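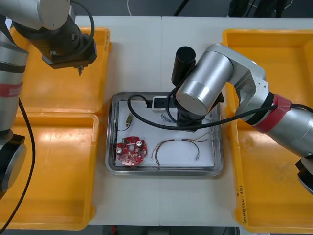

Two-arm sorting station at our Celudmont site: parts tray in the center, yellow bins on both sides.

Robot Demonstration Operators, Part-Time
Sorov, Celudmont site
Posted February 2020

Sorov is hiring part-time operators to show robots how to sort small electronic parts. You will guide two robot arms by remote control while the system records how they move. Our software group uses the recordings to train the arms to do the same work on their own.

You do not need a technical degree or any experience with robots. Past operators have come from sewing, dental labs, warehouse work and school kitchens. Good hands and patience count for more than anything on a resume.

What the job is

Each operator sits at a pair of hand controllers. Move the left controller and the left arm follows; the right works the same way. A trigger under each index finger opens and closes the gripper. You watch the table directly through a clear screen, with a monitor beside you for close work.

A run starts with parts laid out on white paper in a steel tray. They include a round red circuit board, wire harnesses, small sensors and short leads with plugs. Your task is to pick up each part and put it in the bin given on the task sheet. When the run is over, you mark it as good, usable or bad, reset the table and start the next one. 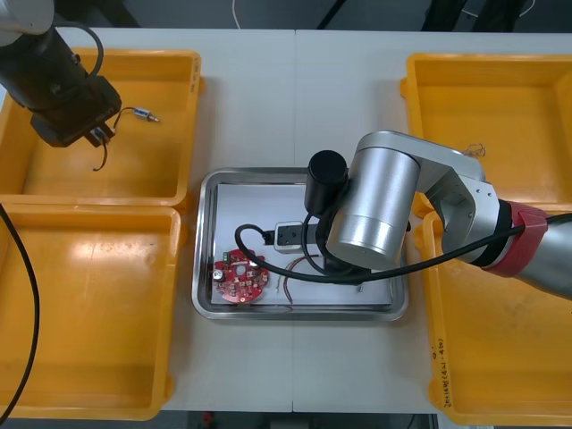
Wires are the hard part of this job. They tangle, spring back, and catch on the gripper when you let go. New operators usually spend most of their first week on wires alone. A dropped part does not spoil a run. Pick it up again if you can reach it and keep going, because the arms need to learn how to recover too. What does spoil a run is rushing, or long stops in the middle with the arms hanging still.

You will also be asked to write a line or two after any run that went wrong. Plain notes are fine. "Left gripper closed too early on the sensor" is a good note.

Hours and pay

Shifts are four hours, morning or afternoon, Monday through Friday. We ask for at least three shifts a week. Operators work 25 minutes at the controllers and then take a break or do table resets. Training is paid at the full rate and lasts 2 weeks. The hourly rate depends on shift and will be given to you in writing before your trial session. Parking is free, and the number 881 bus stops at the gate.

The current contract runs through July. We expect to offer some operators more work after that on the Bustora project, which uses the same arms with larger parts, but we can't promise it now.

What we need from you

- Steady use of both hands at the same time
- Near vision good enough to tell thin wires apart by color, with glasses or contacts if you wear them
- Able to sit for the length of a controller session and stand for table resets
- Comfortable repeating the same task many times in a shift
- Able to read task sheets and write short notes in English
- At least 18 years old and allowed to work in the United States

Left-handed applicants are welcome. The controllers are the same on both sides. 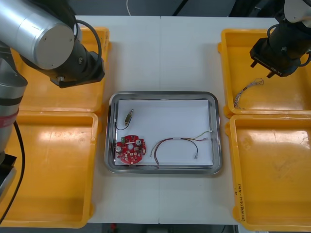
Trial session

Everyone we consider is invited to a paid trial of two hours. A trainer shows you the controllers, and you practice moving the arms over empty bins. Then you try a short sorting run with loose parts. We don't expect you to be fast or to finish. We look at whether you follow the task sheet, whether you keep both arms under control, and how you handle a part that slips.

Please leave rings and bracelets at home and tie back long hair. Closed shoes are required on the floor.

Safety and recording

Operators stay outside the marked area whenever the arms are powered. You will be shown the stop button before anything else, and you may press it at any time without asking. Fixed cameras record the table and the arms during every run. We keep the recordings, your operator number and your run notes. Your name is stored separately from them.

Our target for this contract is around 2000 good runs, shared among all operators. There is no personal quota and no bonus for speed.
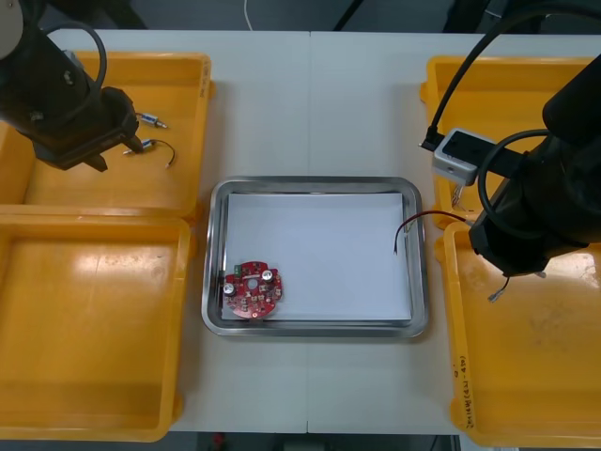
How to apply

Send a short letter or resume to Csaba Dobos, Operator Program, Sorov, Shaikh Building, Celudmont. You can also leave an application at the front desk on any weekday. Tell us which shifts you can work and the earliest day you could start. If you have done close handwork of any kind, paid or as a hobby, please mention it.

We reply to every application, normally within ten working days. The posting stays open until all places are filled.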